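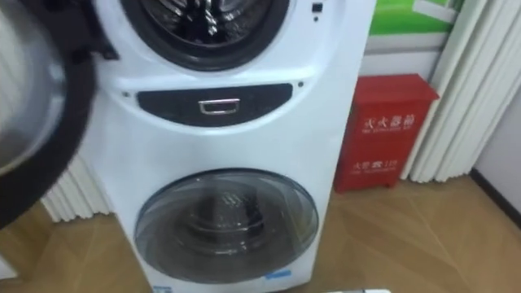 Words by Ernő Magyar
Maringate Laundry & Appliance / Floor models / Stacked washers

Losby Double-Drum Washer

Some households can agree on what counts as one load of laundry. The Losby is for the other kind. It has 2 drums in one white casing, one on top of the other, each with its own round door, so the gym clothes and the good sheets never have to meet.

We have had one on the floor at Maringate since July and it gets more door-slamming than anything else we carry. People walk up, open the top door, look in, close it, and then open it again as if something might have changed. The inside is stainless steel, perforated and ribbed in the usual way, with a thick dark gasket around the mouth. Wipe that gasket. You won't, but we are required by conscience to bring it up.

The lower door is the big one, a tinted dome you can see through well enough to spot the sock you meant to leave out. It goes down near floor level, so expect to bend. Customers who are done with bending usually put the daily wash up top and save the lower drum for towels, dog blankets and whatever came home from camp.

Between the doors is a curved black panel with a small chrome pull in the middle of it. Children find this handle before their parents find the price tag. If yours are the sort who pull things, you have about one weekend before they discover it at home too.

What you should know before buying

It's tall. Stacking saves floor, and it has to put the height somewhere. Measure under your shelf, and then measure the shelf too, since one couple from Kelville measured only the first and now own a very short shelf.

The doors are wide and swing out to the side. Leave room for them. A hallway closet will take the machine happily and then refuse to let you open it.

The front is rounded and glossy. It shows fingerprints, and a damp cloth takes care of them until somebody walks past again.

The floor under it should be level and solid. Wood is fine if it doesn't bounce when you do.
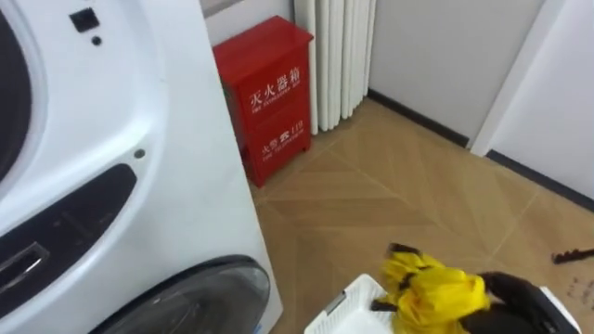
Delivery and setup

We deliver inside Kelville and up to 15 miles out. Beyond that we use Rácz Haulage, who are careful, cheerful and never early. Carrying it in takes two people. Tell us about stairs when you order, including the three steps you have stopped noticing. We will notice them.

Hookup to existing water and drain lines is included. Moving the lines is not, and neither is moving the old washer if it's full of water, cats or both.

Price: $2000, floor model excluded
Warranty: 2 years, parts and labor
Color: white

The floor model is not for sale. We've been asked. It has had a hard life and we would like to keep it where we can see it.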